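FOR IMMEDIATE RELEASE

Lekudholm student robotics club opens its doors for Table Manners night in March

LEKUDHOLM, Feb 16, 2019 — Hi, everyone! I'm Tien-fu Tai, the faculty adviser for the Kindgate Robotics Club, and the students have asked me to write our press release this year. (They voted. I was out of the room getting the extension cord.) So please forgive me if this sounds more like a letter than a news item.

The big news first: in March we're holding our second Table Manners night, and it's free and open to the whole town. Table Manners is a student competition in which a robot arm has to clear and set a place at dinner. Teams program the arm to pick up pretend food, move it on or off a plate, and leave everything where the judges asked for it. A perfect run is worth 298 points. Last year's best score was 142, and the team that earned it is still very proud, as they should be!

We started this club with a couple of laptops and a parts bin I'd been filling for years. Now we have 70 students signed up, from kids who have never written a line of code to seniors who correct mine. We meet after school in the old drafting room at Kindgate, and if you walk by you'll usually hear somebody yelling "hands clear!" before a run. That's our one rule that never bends. Everything else is up for debate, and believe me, they debate it.

People ask me why we picked something as ordinary as a dinner plate. Well, try explaining to a machine how to pick up something small and round-ended without squashing it, dropping it or shoving the plate across the room! My students figured out pretty quickly that the things they do without thinking at lunch take weeks to write down as steps. One group spent a whole month arguing over how far the fingers should open before they come down. I loved every minute of it.
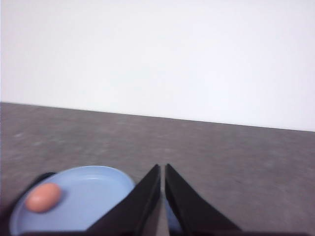
The other thing they've learned is patience. A program that runs fine one afternoon may miss the next day after somebody nudges the arm's base with a backpack, and then it's back to measuring. We keep a logbook for this. Each team writes down what they changed, what they expected to happen and what they got, and the older students sign off on the pages. Some of the entries are very short. One from last month just says "no" with a line under it.

This season's arm is one the students have named Perari, and please don't ask me how to spell the longer version. They put together the wrist mount themselves, and they wrote the practice software, which they call Cheng. It lets a team play back a run slowly and see where things went sideways. I'm told the next version will have better menus. I'm also told it was going to have better menus before winter break, so we'll see.

What can you expect if you come? Each team gets 2 tries at the table, and the better score counts. Between rounds, students will explain their programs to anyone who wants to listen, and visitors can have a turn moving the arm with the hand controls. Younger kids are welcome to try too, with a club member beside them. It's a lot harder than it looks — my own score is posted on the wall, and I'm not going to repeat it in a press release.

We'd also love to meet people who work with machines for a living, or who used to. Last year a retired machinist stopped in to see his granddaughter compete and ended up staying until we turned off the lights, talking about bearings. If that's you, come find me. We can always use another judge, and judges get the good chairs.

Reporters and photographers are welcome during both rounds and at any practice before then. Just let the front office at Kindgate know you're coming, and ask for me by name. Students are happy to talk about their work, and parents who don't want their child photographed can tell us at the sign-in table.

The start time will be posted at the school's main entrance and sent home with students as soon as the gym schedule is settled. Teams that still want to enter should turn in their form to me in the drafting room. Yes, I'll take it if it's wrinkled.

Media contact: Tien-fu Tai, faculty adviser, Kindgate Robotics Club, Lekudholm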